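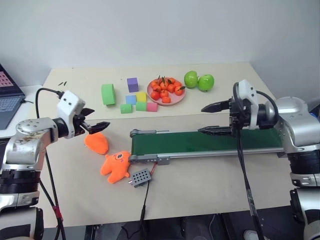
4. Learning to live with the tablets

Most of the people we talked with at the Orkow clinic had been feeling tired for a good long while before anyone mentioned the thyroid, and so the first prescription came as something of a relief. What they were less ready for was the daily business of taking it. Seven of them described a kitchen routine that had to be rebuilt from the ground up – tablet first, then the wait, then coffee – and four said that the wait was the hardest part of the whole condition. One woman, a baker in Jatance who starts work at 3 in the morning, told us with a laugh that she now keeps her tablets next to her boots.

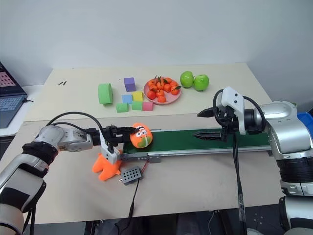
Tsehay Abdella

Figure 2. Orange plush toy with a cartoon face, held in a gripper at the left end of a green conveyor belt.

Families came up far more often than we had expected when we drew up the interview guide. Husbands, grown children and in one case a neighbor had taken on the job of reminding, and people spoke of this with a fondness that was now and then mixed with a little irritation. "She means well," said a retired bus driver of his daughter, "but I can read a clock." Two people had stopped taking the tablets for a while once they felt better, and both were quite open about it with us, though neither had yet told their doctor.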